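5.2 The slip problem, and how long we blamed the wrong thing

So, the tray task. I'd love to tell you it went as smoothly as the sorting task in Section 4, but it ate most of my November. We collected 611 demonstrations with the hand-held grippers, trained the Plenholm policy on 500 of them, and kept the rest for testing. On the arm, the policy would reach, close on the tray rim, start the lift, and then in 19 test runs the tray rotated in the jaws and came down on the table (loudly!).

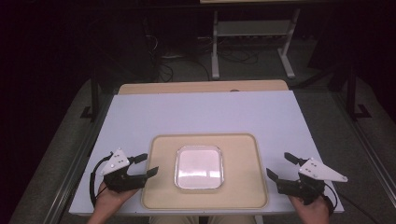
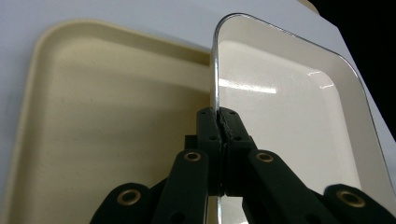
Figure 7. Tray task, hand-held collection. First: both grippers open on either side of the beige tray. Second: a gripper closed on the rim of the glossy tray.

My first guess was friction. A thin metal rim between two hard finger pads seemed like an obvious suspect, so I glued rubber strips onto the robot's pads and ran the whole test set again. Still dropping trays. Then I decided it had to be the reflections confusing the wrist view, and spent a week dimming the lights in the Stustness lab, which mostly annoyed the people at the next bench. The drops kept coming, with the matte tray too, and that should have tipped me off sooner than it did.

It was Liên Trịnh who finally plotted commanded jaw width against measured jaw width for every failed run. The two curves matched nicely through the approach and the close, and then they drifted apart during the lift. The Rekau driver was going into a thermal limit and quietly cutting the holding current. It did send a warning, but our logger only saved errors, so we'd been throwing the one useful message away on every single run. Ouch.

A person feels a tray starting to turn and squeezes harder without thinking about it. None of that squeeze shows up in our demonstrations, which record jaw width and pose and have no force channel. The policy had no reason to react, and it carried on with the lift while the tray was already going.

We made two changes. The logger now keeps warnings, and a small watchdog (we call it Wasilewska) stops the lift and lowers the arm whenever the width error stays high for eight control steps in a row. I picked that number by hand and haven't tuned it. With the watchdog on, the arm sometimes stops for no good reason, mostly on fast lifts, and I count those stops as failures in Table 3. I'd still take them over a falling tray when somebody's hands are near the table.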